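How do I stop plates scratching a white table?

tavares809
Bought a white table in March, already has gray marks where the plates go. Wiped it with everything. Is it scratches or somthing coming off the plates? Don't want a tablecloth.

gilodton35
Tablecloth. Sorry.

stistwood
Probably the plates. Run a finger round the bottom – if the foot ring is rough, rub it with 3000 grit wet paper, then wash. Baking soda paste took most of my marks off, left it 6 minutes. Try a corner first. For everyday I just put down something soft, dosen't have to be a proper placemat. A square of gray felt under a plate does fine and you still see white table round it.
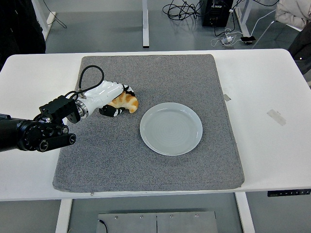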